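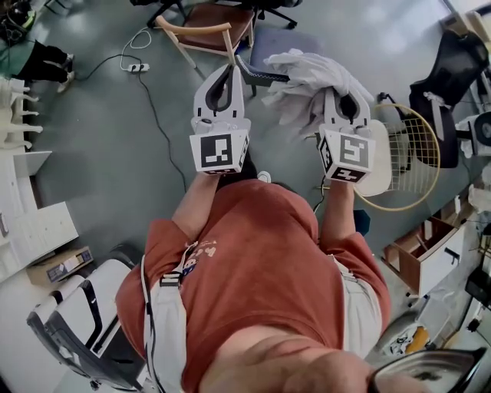
Telten is looking for people to help tidy and reset our shared workspace in Evuscombe. Paid, casual, starts soon. Most of the work is picking up after a full house — chairs back where they go, cables off the floor, small stuff sorted and put away. Things end up on the floor that don't belong there: a bundle of white fabric that could be a pair of gloves, a power strip with its black cable snaking off across the gray-green, a chair left wherever. If your hands itch to sort that out you're probably who we want.

Read the whole thing before you write please. Last time half the emails asked stuff that was already on the page.

WHAT YOU'D BE DOING

Floor first. Everything that's down there gets picked up, looked at, and put in the right place. Fabric things (gloves, cloths, stray socks, yes socks) get paired if they have a pair and folded. Shoes to the rack by the door. Mats straightened.

Cables. Coil them loose, no tight wraps round your elbow. Power strips go back to the desk they came from, each one has a desk number written underneath. If the number's rubbed off, leave it on the cable shelf and tell Loïc.

Chairs. We've got wooden ones and office ones on casters and they get mixed up constantly. Wooden ones to the long tables, rolling ones to the desks. Don't stack the wooden ones, the arms mark.

Small items. Pens, caps, adapters, little round things that fell off something. All of it goes in the sorting trays. Do not throw out small parts. We lost a whole afternoon to a missing knob in January.

Lost property gets bagged with a label, where you found it and the date.

THE SPACE

One big open room, high ceiling, plus a mezzanine with a railing. You'll be mostly downstairs. Upstairs is furniture only, quick check at the end of a shift. It's a bright room and there's air conditioning, but bring a layer, the spot under the unit gets chilly if you're standing still.

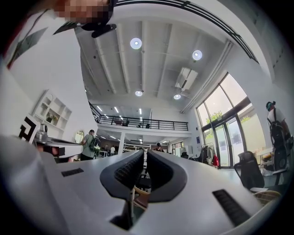 HOURS AND PAY

Shifts are 2 hours, early evening, after the desks clear out. You can do one a week or several, we'll build the schedule round whoever signs up. Pay is $30 a shift, paid at the end of the month by bank transfer. There's a trial shift and it's paid the same as the rest.

We have 8 places. When they're gone we start a waiting list, and people do drop out so it's worth being on it.

Getting here — the bus stops at the end of the road, bike racks out back. Parking is bad. Don't count on it.

WHO WE'RE AFTER

No experience needed. Really. You need to be OK bending, kneeling and reaching for most of a shift, and able to move a chair across a room without dragging it. If you can't do the floor work but would like the sorting and labeling, say so in your email, there's enough of it for one person per shift.

Over 18 only, insurance won't budge on that.

Helps if you:
notice when something's in the wrong place
can follow the room plan even when you think your way is better
turn up on time, the door gets locked once the shift starts
don't mind repeating the same job a lot

Wear closed shoes and something with short or tight sleeves. T-shirt is fine. Glasses on a cord if they slip when you lean over, you'll be looking down a good deal. Tie back long hair. There's a row of hooks for coats and bags, nothing valuable please.

WHAT HAPPENS ON THE TRIAL SHIFT

Faustine Bailly runs these. She'll walk you through the room plan, then you do one side of the room with her and the other side on your own. She checks it against the plan at the end. It isn't a race, slow and right beats fast and having to redo it. You'll hear from us in a couple of days ether way.

HOW TO APPLY

Email Loïc Renaud at the front desk, subject line "Reset crew". Put in the email:
your name and a phone number
which evenings you can't do
anything we should know about lifting or kneeling
whether you've worked in the building before (Clerka people, this means you too)

No resume. No cover letter, please, he won't read it.

Emails in by 5/1/20. Trial shifts get booked in the order the emails arrive so sooner is better. If you'd rather ask something in person, Loïc is in room 215 most mornings, knock loud, he has headphones on.

Already on the list from last time? You still need to write again, the old list went when we changed adresses. Sorry about that. One line is enough, just say you're still in.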